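Jaw opens by itself partway through a knot, then fault 223 - what should I be checking?

Posted in Surgical and Lab Robotics by Nornham, 23 Mar 2019

We run a two-arm suturing bench in a teaching lab. No patients, tissue work only. The arms are older research units and the control software is Cidutus. Since we updated it we have had the same fault over and over, and I am running out of ideas.

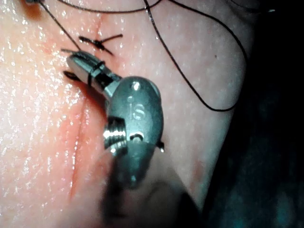
The first knot in a row is nearly always fine. The trouble comes on the second or third one, while the arm is pulling the thread tight. The jaw loses its grip for a moment, the thread slides, and then the gripping motor tries to close again harder than it should. Sometimes it catches the thread again and carries on as if nothing was wrong. Other times the arm stops dead with fault 223, which the Cidutus manual lists as "grip axis following error" and says nothing more about.

The part that bothers me is the closing again. Last week it pulled the loop hard enough to tear the edge of the cut. It was only a practice piece, but I don't want students with their hands near it until I know why it does that.

What I have done so far:

Swapped the instrument for another one of the same type. Same fault.
Swapped the left and right arms in the software. The fault stayed with the same physical arm.
Cleaned the contacts on the adapter plate with alcohol.
Went back to the old grip settings. The fault came less often but did not go away.
Changed to a new spool of thread, same size.

The log shows the jaw command staying flat while the measured jaw angle jumps 11 degrees and comes back. It happens fast, between one sample and the next few. The wrist joints look normal the whole time. Both instruments have been used a lot, and the counter on the first one is past 200 sessions on our own tally.

Is this a worn cable in the instrument, a bad motor on the arm side, or something in the software? Any order of checking that saves time would help. The arm takes most of a morning to open up and put back together.

Posted by selstead_bench

Your swap tests already tell you a good deal. If a different instrument on the same arm does the same thing, and the fault stays put when you swap the arms in software, I would leave the instruments alone for now. They may well have stretched cables at that age, but a stretched cable gives you a soft jaw all the time. It doesn't give you a jump and a return with the command flat.

I would look at the angle sensor on the grip motor first, and the short cable that goes to it. Remember that the jaw angle you see in the log is worked out from the motor side. There is no sensor at the jaw itself on these. So when the log says the jaw moved 11 degrees, what it means is that the motor sensor said so. If the sensor signal drops out, the controller thinks the motor has moved, drives it back to where it should be, and that drive is what lets go of the thread. Then the signal returns, the controller sees the real error, and it slams shut. That fits your description of it closing too hard.

To test it without opening anything:

1. Take the instrument off and keep everyone clear of the arm.
2. Hold a fixed grip command and log at the fastest rate you can.
3. Move the wrist and insertion axes slowly through the same path they take when pulling a knot tight.
4. Look for jumps in the grip angle and note the arm position for each one.

If the jumps bunch up at one position, it is the cable flexing. We had one that failed only at the far end of the insertion travel. The break was inside the jacket and you could not see it. It read fine on a meter until we bent it.

On the old settings making it better - I think that is just lower gain. A softer controller reacts less to a bad reading. Don't take it as a sign that the software is at fault.

Until it is fixed, set a limit on grip motor current and make the arm stop on the first jump instead of trying to recover. In Cidutus that is under the axis safety page. The update turned auto-recover on for us, so check whether yours is on too. I would turn it off on both arms.

Posted by Nikolovski

Probably the thread. Black braided stuff gets slippery when it is wet and the jaws can't hold it. We put another turn around the jaw and had no more problems. Also try tightening the screws on the adapter plate.

Posted by Nornham

Thank you both. It is not the thread - I ran the test with no instrument fitted and still got the jumps. There were 19 in one run, and all but two came in the last part of the insertion travel, so it looks like the cable. The adapter screws were tight.

Auto-recover was on. I did not turn it on myself, so it must have come with the update. It is off now on both arms, and with the current limit set the arm just stops and holds when it sees a jump. That is slow to work with but nothing gets pulled.

The replacement cable is on order. The supplier says June, so in the meantime I may make one up from the connector drawings. If anyone knows whether the shield is tied to ground at both ends or only at the controller, please post it. The drawing shows it both ways on two different pages.

Posted by selstead_bench

Controller end only on ours. Check yours with a meter before you cut the old one off, and leave more slack at the insertion end than the original had. There is a clip halfway along that holds it too tight. We moved that clip back toward the base and the second cable is still good.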